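From: Elspeth Cruickshank
To: Skendham Small Looms list
Subject: Re: [looms] Warp sticking on the Cowie draft

Murdo Leckie wrote:
> I've got the Cowie draft on the loom at last and I'm in trouble by
> the second repeat. Wool singles, 19 ends per inch, and the shed
> won't open cleanly on treadle 3. Everything clings. Do I re-sley or
> do I just suffer? Also, has anyone wound the full 1,004 ends without
> losing count?

Murdo, re-sley! I know, I know, but you'll be so much happier. I wove the same draft last winter in a hairy singles and fought it for a whole evening before I gave in and opened it up to 16. The cloth came off the loom looking like a screen door and I nearly cried, and then I washed it in hot water and it bloomed into the loveliest soft thing. I'm wearing it right now.

If you can't face that, try a thin flaxseed size first. Brush it on behind the heddles, let it dry with the shed open, and treadle slowly. It helped Lesum yarn a lot when I had it on, less so the darker shades — I think the dye leaves them rougher.

Treadle 3 lifts 4 shafts' worth of neighbors past each other if you tied up from the old handout. There's a mistake in it! The tie-up in the Jiltimthorpe notes is the right one, so do check yours before you cut anything.

As for counting, I tie off every 20 ends with a scrap of bright cotton, and on a wide warp I drop a marker in a dish each time I finish a bundle. Bright markers, dark dish, and you can see them from across the room. A shallow tray is nicer than a bowl, I find, as they don't all vanish to the bottom.

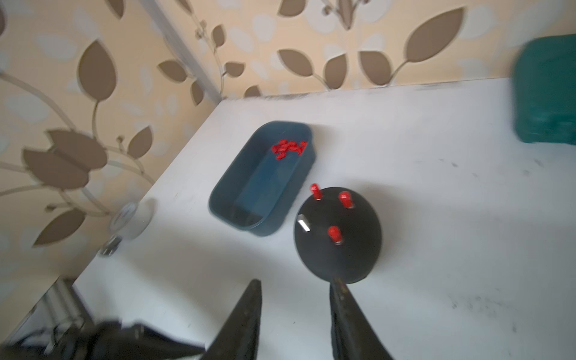
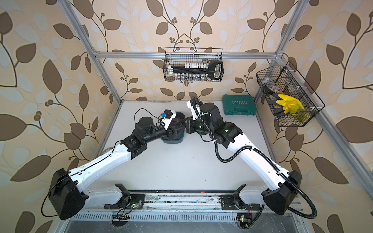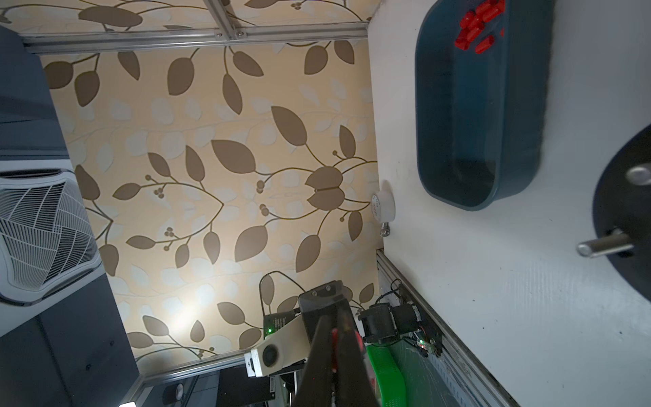 Red pieces in a dark teal tray, and very easy on the eyes.

NEXT SWAP

Still on for September, and I'm so looking forward to it. Bring a sample at least a hand wide, washed, with the sett written on a tag. I'd love to see the same draft in cotton if anybody has it — Murdo, yours counts even if it's only two repeats long.

Elspeth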